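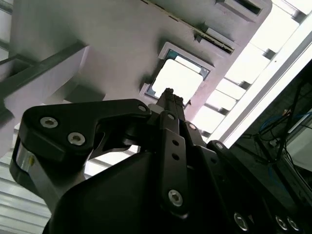

Sunita Ridgeway

Section 7. Starting the arm at the beginning of a shift

Read 7.1 first if you came over from hand loading. Things moved around since January.

7.1 Who does what now

Loading used to take two people per bench. Now one person minds the Trokska cell and the other works inspection. Swap at the break, not whenever. Barrett Kapoor keeps the swap sheet — sign it, initials are fine. Nobody stays on the cell all shift. If your wrists or back were the reason you asked for the cell, tell Maricica Chiriac and she'll fix the rota.

7.2 Before power

1. Gate closed, key out, key in your pocket.
2. Look at the gripper from below. Check the silver hex-socket screws on the black linkage plates. Finger tight is not tight. Use the driver on the hook.
3. Small pivot screws too. Any head standing proud — stop, call Otis Tran.
4. Wipe the fingertip. Dry cloth only.
5. Look for cables hanging where the arm swings. Tie them back.

Caution: no hands between the links, even with power off. The arm can sag.

7.3 Power and first reach

1. Main switch on. Wait for the steady lamp.
2. Pick program 14. Not 46, that's the Ferreira parts and the reach is longer.
3. Speed to slow.
4. Press and hold Step. Bring the fingertip up to the square opening and let go of the button.
5. Check the gap on all sides of the tip. If it looks like it will touch the rim, back off and redo the zero (section 3).
6. Run one empty cycle, then one with a part.
7. Speed to normal. Write the time on the sheet.

Note: bright light through the opening makes the tip hard to judge. Move your head, dont guess.

7.4 When it stops by itself

Read the message before you clear it. Clear it once. If it comes back, leave it and call Otis. Lost time on the cell does not go against your count any more — Xiomara Kincaid agreed this for Flumthorpe and Fluldale both, so theres no reason to rush a reset.

Caution: never reach in to free a part. Gate key first, every time.

7.5 Handing over

Tell the next person what stopped and what you tightened. Out loud, and on the sheet. Hand them the key.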